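From: Dalibor Charvát
To: Berness Shared Spaces members list
Subject: Re: Meeting room hire fees and cancellation terms

Dear members,

Thank you to those who responded to the draft fee schedule circulated in August. Benjamín Pereyra raised several matters which I expect will be of interest to the wider list, and his message is reproduced in part with his agreement.

Benjamín Pereyra wrote:
> The Vellora Room is listed at $605 for a full-day booking, but the draft
> does not say whether the kitchenette is included. Our organisation has
> always had use of it under the current licence.
>
> I would also ask that the cancellation period be reconsidered. Six weeks
> is a long time for a small association whose speakers often confirm late.
> Could a booking be moved to another date without penalty?
>
> Finally, is the bond of $1185 payable for each booking, or once a year?

On the first point, use of the kitchenette is included in the full-day rate for the Vellora Room. It is not included in the half-day rate, where it may be added at the time of booking subject to availability. The wording of clause 6 will be amended accordingly.

On cancellation, the six-week period will be retained for bookings that include the Semeniuk Hall, as the hall is seldom re-let at shorter notice. For all other rooms the period will be reduced to two weeks. A hirer may transfer a booking once to another date in the same calendar year at no charge, provided the request is received in writing before the cancellation period begins.
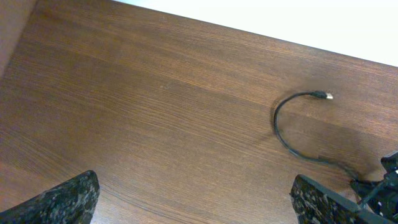
The bond is payable once a year by regular hirers, meaning any organisation with four or more confirmed bookings. Casual hirers will continue to lodge a bond for each booking. Bonds held under existing licences will be carried over and need not be paid again.

Two members asked about after-hours access. The present arrangement, under which keys are collected from the Ustum Street office before 4.30 pm, will remain in place until the new licences commence in 2027. Hirers are reminded that keys may not be passed directly from one organisation to another - this has caused difficulty on several occasions and affects our insurance cover.

A revised schedule incorporating these changes will be sent to the list shortly. Further comments on the draft should be addressed to me directly and should quote the relevant clause number.

Yours faithfully,

Dalibor Charvát
Bookings and Licensing
Berness Shared Spaces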